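커뮤니티 > 집수리·셀프시공 > 타일/줄눈 > 상판 줄눈 색 고민
읽는 시간 5분

제목: 흰 타일 상판에 진한 줄눈, 써보신 분 의견 구합니다

반죽초보
2024년 6월 6일

작업대 상판을 타일로 바꾸려고 합니다. 크기는 가로 71인치, 세로 28인치이고 주방 창가 쪽 벽에 붙일 예정입니다. 합판 위에 시멘트보드까지는 깔아둔 상태입니다. 타일은 Fostley 매장에서 무광 흰색으로 골랐는데 줄눈에서 막혔습니다.

배우자는 흰색 줄눈, 저는 진한 갈색이나 검정에 가까운 색을 원합니다. 흰 줄눈은 전에 살던 집 욕실에서 써봤습니다. 이 년쯤 지나니 누렇게 변해서 솔로 문질러도 돌아오지 않았습니다.

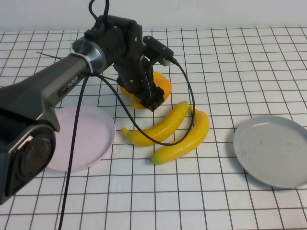
주방은 욕실보다 더할 것 같습니다. 커피, 간장, 카레가 매일 올라가는 자리입니다. 반죽도 그 위에서 할 생각이라 줄눈 폭은 되도록 좁게 가려고 합니다. 매장 직원은 진한 색이면 시공할 때 얼룩이 남기 쉽다고 했는데 어느 정도인지 감이 안 옵니다.

궁금한 것은 이렇습니다.

1. 진한 줄눈이 무광 흰 타일에 물드는지, 물들면 지워지는지
2. 줄눈 폭을 2mm로 해도 상판에서 문제가 없는지
3. 질감이 있는 무광 타일은 닦기가 얼마나 불편한지

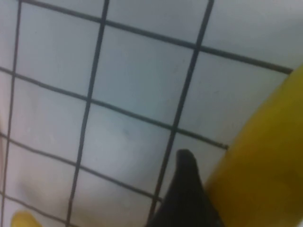
4. 코팅제를 바르면 줄눈 색이 더 진해지는지

Prirnorgate 쪽에 사시는 분이면 믿을 만한 자재상도 알려주시면 좋겠습니다.

---

물걸레질
RE: 상판 줄눈 색

검정 줄눈 육 년째 쓰고 있습니다. 때는 확실히 안 보입니다. 대신 하얀 것이 보입니다. 밀가루, 소금, 세제 마른 자국, 물때가 전부 줄눈 위에 뜹니다. 반죽을 하신다니 그 부분은 각오하셔야 합니다. 저는 하루에 한 번 젖은 행주로 닦고 마른 행주로 한 번 더 닦습니다.

1번은 물듭니다. 무광이면 더 그렇습니다. 줄눈 넣기 전에 타일 면에 오염 방지제를 먼저 바르세요. 저는 Zabala 걸로 했고 하룻밤 말린 다음 작업했습니다. 그래도 모서리 몇 군데에는 회색 기운이 남았습니다.

---

연회색파
RE: RE: 상판 줄눈 색

저는 반대입니다. 진한 줄눈은 간격이 조금만 틀어져도 다 보입니다. 처음 하시는 분이면 연회색이 안전합니다. 때도 적당히 가리고 밀가루도 덜 보입니다. 검정은 시공 실력이 그대로 나오는 색입니다. 저희 집 현관을 검정으로 했다가 줄이 휜 걸 볼 때마다 후회해서 결국 긁어내고 다시 넣었습니다. 긁어내는 데만 주말 두 번이 들어갔습니다.

---

물걸레질
RE: RE: RE: 상판 줄눈 색

간격재 쓰면 그렇게까지 틀어지지 않습니다. 현관 바닥과 상판은 면적도 다르고 바탕 수평 잡는 난이도도 다릅니다. 연회색도 불 앞은 결국 누레집니다. 저희 부모님 댁이 그렇습니다.
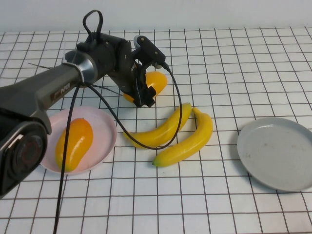 그리고 색을 고를 때는 줄눈만 보지 말고 벽까지 같이 봐야 합니다. 상판에 격자가 생기면 벽에는 무늬를 더 넣지 않는 편이 낫습니다. 바로 위 사진을 보면 흰 상판에 가는 진갈색 선이 지나가고 뒤는 그냥 흰 벽인데, 이런 조합이면 선이 진해도 어수선하지 않습니다. 벽에도 같은 크기 타일을 올리면 느낌이 전혀 달라집니다. 글쓴 분이 벽을 어떻게 하실지 안 적으셔서 말씀드립니다.

---

반죽초보
RE: 상판 줄눈 색

벽은 흰 페인트 그대로 둘 생각입니다. 오염 방지제는 몰랐는데 주문하겠습니다. 줄이 휘는 문제는 좀 걱정됩니다. 벽이 완전히 직선이 아니라서 벽에 맞추면 앞줄이 삐뚤어질 것 같습니다.

---

수평자
RE: RE: 상판 줄눈 색

벽에 맞추지 마세요. 앞선을 기준으로 먹줄을 치고 온장을 앞에서부터 놓은 다음, 잘라낸 조각은 벽 쪽으로 보냅니다.

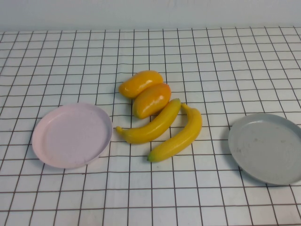 나누기를 할 때는 서서 보는 눈높이도 생각해야 합니다. 바닥에 타일을 늘어놓고 위에서만 보면 모든 칸이 똑같아 보이는데, 실제로는 비스듬히 보게 됩니다. 모형 망고와 바나나가 놓인 사진에서도 앞쪽 칸이 벽 쪽 칸보다 커 보이고 선은 뒤로 갈수록 조금씩 모입니다. 그래서 벽 쪽에 잘린 줄이 들어가도 앞쪽만큼 눈에 걸리지 않습니다. 다만 반 장보다 좁은 조각은 피하세요. 그럴 때는 앞턱 마감재 폭을 바꿔서 맞춥니다.

2번 답도 드리면 2mm는 됩니다. 타일 크기 편차가 있는 제품이면 3mm로 가세요. 상자에서 열 장쯤 꺼내서 쌓아보면 압니다. 재료는 상판이면 에폭시를 권합니다. 시멘트계보다 비싸고 굳는 시간이 빠듯하지만 산에 강합니다. 저는 Gevidero 에폭시 606번 색을 썼고, 마르고 나니 색표보다 조금 밝았습니다.

---

연회색파
RE: RE: RE: 상판 줄눈 색

처음 하는 사람에게 에폭시를 권하는 건 동의 못 합니다. 닦는 시점을 놓치면 타일 면에 막이 남고, 무광에서는 그게 정말 안 지워집니다. 시멘트계에 코팅제를 바르고 매년 다시 발라주는 쪽이 실패해도 수습이 됩니다.

---

수평자
RE: RE: RE: RE: 상판 줄눈 색

조금씩 개어서 나눠 하면 됩니다. 한 번에 다 개니까 막이 남는 겁니다. 그래도 불안하면 남는 타일 네 장을 판자에 붙여서 먼저 연습해 보세요.

---

반죽초보
RE: 상판 줄눈 색

연습판부터 만들어 보겠습니다. 진갈색 에폭시와 연회색 시멘트계를 반씩 넣어서 둘 다 비교할 생각입니다. 타일은 거의 70장 사두어서 여유가 있습니다. 결과는 7월에 올리겠습니다.

댓글

타일가루: 4번 답이 없어서 적습니다. 침투형은 제품에 따라 색이 진해지는 것도 있습니다. 연습판 한쪽에만 발라서 비교해 보세요.

밀대두개: 줄눈 있는 상판에서 반죽하면 선 자국이 그대로 찍힙니다. 저는 결국 큰 도마를 따로 샀습니다.

물걸레질: 도마는 저도 씁니다. 그래도 검정 줄눈으로 다시 할 것 같습니다.

창가자리: Prirnorgate면 Fostley에서 절단도 해줍니다. 장당으로 받으니 미리 물어보세요.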